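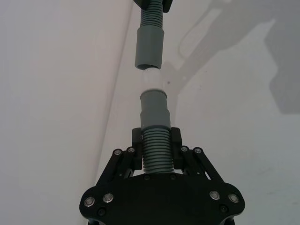 Gray corrugated hose with stepped cuff, Zelluteck plant visit.

The Zelluteck hose plant opened to trade visitors in October. The tour took in extrusion, corrugating, cuffing and the test room, in that order, and ran until 4 p.m.

Corrugating is done on two lines. The older one, a Skallix, runs gray hose only. Stock comes off in long lengths and is cut before cuffing. Output for the shift before our visit was posted at the line as 2,000 pieces, with 184 set aside for trimming. The guide put most of these down to cuts landing on a rib crest instead of in the valley.

Cuffs are smooth, with a wider lower band and a narrower upper band. Zelluteck molds them on site and supplies the same pattern to McAlister under part number 408. Ask for the drawing if you plan to order, as the catalog gives the outside diameter of the narrow band only.

The test room holds 8 stations for flex and pull-off. Results were not handed out. The Zudoser dosing unit listed in the program was down for service and will be shown at the spring visit.

Parking is at the north gate. Safety shoes are required past reception.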